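From: Mavis Ridgeway
To: Small Rooms list
Date: 30 September 2023
Subject: Re: oval tables, anybody?

Hello all, and hello Huệ especially,

Huệ Phan wrote:
> Does anyone on here have one of those oval tables on a single
> middle leg? We're doing up the back room and my brother wants
> a square one from Carix with four proper legs. I think we'll
> be bashing our hips on the corners for ever. Also, does a pale
> top look silly on a dark floor? Ours is nearly black and we're
> not changing it. And what do people keep on theirs? I like a
> bare table but Nghĩa says it looks like a waiting room.

Tell your brother no! I've been through all this and I'm firmly on the oval side. We had a square one for years and I had a permanent bruise just below my pocket. With the oval you sort of slide round it, even when somebody has left a chair out (somebody always has left a chair out).

The one leg in the middle is lovely for knees. You can pull a chair up wherever you fancy and you don't end up straddling a table leg at supper. The only thing I'd say is to lean on the edge in the shop before you buy. I tried one at Okby that dipped so much I grabbed hold of Gopinath's sleeve, and the young man serving us pretended he hadn't noticed. The one we liked had a much heavier foot and stayed put when I pressed down on it with both hands.

As for colour, I think a pale top on a dark floor is smashing. It's the dark on dark that I'd worry about, it all goes a bit gloomy after tea time. Ours has a honey sort of top and a dark grey base, so the bottom half rather melts into the floor and you mostly see the top.
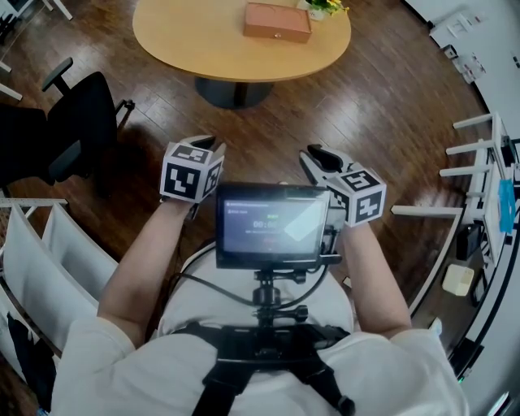

I'm with Nghĩa on the waiting room business, mind you. A little pot of something yellow does wonders, and a white pot goes with anything. Keep it small though, or you'll be peering round the leaves at whoever is opposite. I also like a box with a lid for all the bits that gather on a table - pens, stamps, the spare key, that torch I can never find. Mine's brown with a clasp on the front and it cost me 2 pounds at a church sale. Gopinath says it looks like it ought to have a will in it.

Chairs are where we've been lazy. I meant to get a matching set and instead we've got an office chair with a mesh back, which is ugly as sin and the comfiest thing in the house. If you do the same, check whether the arms go under the table before you cut the labels off. There's a Doãn one I was very taken with until I got down on my hands and knees with the tape measure. Arms at 70 cm, and no hope of tucking them under anything.

Oh, and dark floors show every crumb and every bit of fluff, and when the ceiling lights are on you get great shiny patches that show you where you missed with the mop. You'll know that already if yours is nearly black. I go along the boards, never across, and it does look better for it.

Tín Huỳnh was asking back in March about getting a ring mark out of a pale table, and I never saw whether he managed it. Tín, did you? I've got one coming up by the window end and I don't want to go at it with anything fierce.

Huệ, do let us know who wins, you or your brother.

Love to all,
Mavis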